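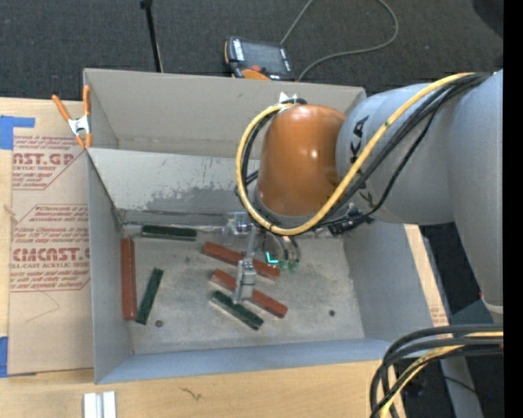 7 min read

Filed under: Course Handouts > Football Studies > Knockout Competitions

Week 3: Two-legged ties, and how to read them

Welcome back, everybody! Last week we looked at the league table and what it rewards over a long season. This week we get to my favourite bit of the whole course -- the two-legged knockout tie, where two clubs meet home and away and the scores are added together. If you have only ever watched one-off cup finals, you are in for a treat.

We will use one made-to-measure case all the way through, the regional cup semi-final between Clunitz and Dinine, because most of you saw at least one leg and those who didn't can borrow the recording from me after Monday's class.

1. The basic sums

Each side plays one match at its own ground. Goals from both matches are added up, and the total is called the aggregate. Clunitz won the first leg 3-1 at home. Dinine won the second leg 2-0 at their place. Add them up and you get 3-3, and the whole thing goes on into the night!

Write aggregates with the first-leg home side first and stick to it. Half the muddles I see in essays come from swapping the order halfway down the page. So the tie stood at Clunitz 3, Dinine 3, even though the scoreboard on the second night said Dinine 2, Clunitz 0.

2. Away goals

Some competitions have used the away goals rule as a tie-breaker. If the aggregate is level, the side with more goals scored away from home goes through. UEFA dropped the rule from its club competitions in 2021, but plenty of older matches make no sense without it, so you do need to know how it works.

Try it on our tie. Dinine scored one goal away, in the first leg. Clunitz scored none away. Under the away goals rule Dinine would have gone straight through at the final whistle, with no extra time at all. The regional cup doesn't use the rule, so they played on.

Now go back and watch the last quarter of an hour of that second leg with this in your head. Clunitz are sitting deep, happy to reach extra time. With away goals in force they would have been going out, and I think you would have seen both full backs pushed up to the halfway line and a very different match. Same players, same score, same tired legs, and one line in the rule book changes how everybody stands on the pitch. I find that wonderful.

3. Is it better to be at home second?

Most managers say yes. The usual argument is that you know exactly what you need, and if there is extra time you get it in front of your own crowd. That last part is a real extra: thirty more minutes at home which the other side never gets back.

Be careful with the numbers, though. In many competitions the stronger clubs are given the second leg at home as a reward for finishing higher in the group. So if home-second sides go through more often, part of that is simply that they were better sides to begin with. When you read a claim about this, look for how the draw was made before you look at the percentage.

For your reading this week you have Paraschiva Avram's study of 263 two-legged ties. She takes out the seeded draws, which leaves 129 where the order of the legs was settled by lot. Please read her section on method before the results (I know, I know, but it is short and she writes beautifully). Pay attention to how she treats ties that went to extra time, because she counts them separately and a few reviewers were cross about it.

4. Playing the first leg

Three approaches come up again and again, and we will see clips of each.

The hold. Keep it tight away from home, take a draw or a narrow defeat, and trust your own ground to do the rest. Coman did this in the quarter-final and had one shot on target all evening. Dull to watch the first time, fascinating the second, once you start following the midfield instead of the ball.

The rush. Go hard for goals at home first and try to make the second leg a formality. Clunitz tried this, and at 3-0 it was working a treat. Then came the Dinine goal eight minutes from the end, a scruffy header from a corner, and suddenly a long evening away looked much longer.

The ordinary match. Play as you would in the league and sort it out later. Wistano's coach swears by this and says his players get nervous when you hand them a calculator.

Watch substitutions too. A manager who is two goals up with a second leg to come has to choose between going for another and protecting what is there, and the first change often tells you which it is, well before the crowd notices.

5. Words to know

Aggregate: the two scores added together.
First leg, second leg: the two matches, in order.
Tie: the whole contest over both legs. It does not mean a draw in this course, whatever the commentator says.
Going through: winning the tie. You can lose a match and still go through.
Dead leg: slang for a second leg where the result is all but settled. Also an injury, so check the context!

6. For the seminar

Bring one two-legged tie from any competition, any year, men's or women's. Write down both scores, the aggregate, and what would have happened with and without away goals. Then pick one moment in the second leg where you think a player or manager was clearly thinking about the first. A page is plenty.

If you choose a tie that went to penalties, note who took the first kick and at which end -- we start on shoot-outs in April and I'd like to keep your examples for then.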